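Workshop tips: working next to the new arm

The Wimitz shop put its first arm on the bracket line in September. These notes started as a sheet pinned up by the sink and have been added to since. Most of them came from the people on the line, and a few came from Ginette Sabatier, who did the setup and still gets the phone calls.

Sort before you load. The arm does well with parts that all lie the same way up and badly with a mixed heap. When a person did the picking, a crooked part got turned over without anyone thinking about it. Now the turning over has to happen earlier, and it takes one person a good part of the morning. Put the bent parts in the red bin. Do not straighten them by eye and send them through.

Mark the resting spots with tape. Use low-tack tape on a finished floor or you will be scraping off glue later. Two strips at a right angle are enough to show where a part goes. Replace the tape when the corners lift.

Wipe shiny surfaces dull, or turn the lamp. Glare bothers the camera more than dim light does. We moved one lamp to the side wall and the missed picks dropped off the same day. If you wax or polish near the arm, tell whoever has the next shift.

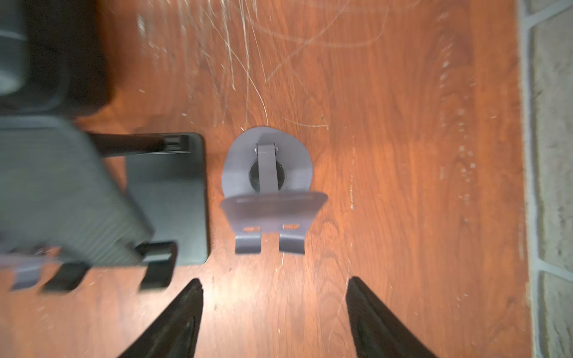

Thin sheet metal with tabs and slots needs more care than a solid block. Grip it across the stiff part. If the fingers close on a tab, the tab bends, and you may not notice until the piece won't seat at assembly. Thierry Pichon keeps a bent one on his bench and holds new pieces up against it. A flat steel rule laid along the tabs does the same job.

Check the finger pads at the start of the shift. Run a thumb along the inside with the power off. If the ridges feel smooth, change the pads. Keep a spare pair in the top drawer and write on the drawer front when you take one, so somebody orders more. Clean them with a damp cloth and a drop of dish soap. Solvent makes them slick.

Protect the floor. Metal parts dragged over a finished wood floor leave fine scratches that catch the light and don't buff out. Lift, don't slide. A rubber mat under the loading spot helps, but cut it large enough that parts don't hang over the edge. For scratches already there, a wax stick in a matching color hides the light ones. Deep ones need sanding and a new coat, and that means the arm has to be moved.

Keep the log short. We used to fill in a full page and people stopped doing it. Now it is one line: time, part, what went wrong. On a normal shift there are almost 30 lines. Ginette reads them on the Loltumine screen in the office and fixes the ones that repeat.

Take your break when it is due. The arm doesn't slow down in the afternoon and people tend to try to keep up with it. Pause the line and walk away. Eighteen of us work in that room across the shifts, and sore wrists have eased but sore necks have gone up, from looking down at the tray and back up at the screen. Raise the screen to eye height. An old crate under it works fine.

Swap jobs. Loading, checking and clearing faults are all part of the same line, and two hours at any one of them is plenty. The checking is harder than it looks - you are waiting for something to go wrong, and your mind wanders. Thierry asked for the swaps in writing and got them.

Keep one bench set up for hand work. Small orders still go faster that way, and the newer people need somewhere to learn what a good part feels like. The hand tools stay on that bench. Please put the small screwdrivers back.

Last updated 13/10/2023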